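Visit to Prurnon, Friday, May 6, 2022

We got to the Prurnon site a little after lunch and signed in at the side door. The company runs coffee service for office buildings and has 32 people on staff. Elba Daza, who manages the prep floor, took us through.

Two years ago the floor had one long counter and two shifts. The late shift ended in January, when the Doltari line took over tray filling. Seven people moved to delivery routes and 19 stayed on days. Daza said the routes pay a little more but start at five, and a couple of people asked to come back. They are on a waiting list.

The noise is lower than I expected. Lunch is still 30 minutes, but it is now staggered so the line keeps going. 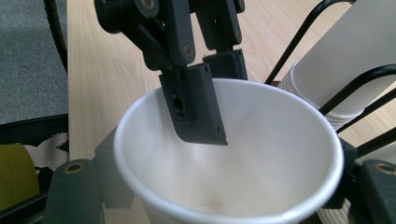
Cup handling is the job most of the staff would like to give up. It is dull, and wrists get sore by the end of the week. Daza wants it automated next. A gripper with two fingers can put one of them down inside a paper cup and leave the other near the rim, but getting a single cup off a nested stack is a different problem. Until that is settled, stacks are split by hand at the start of each shift.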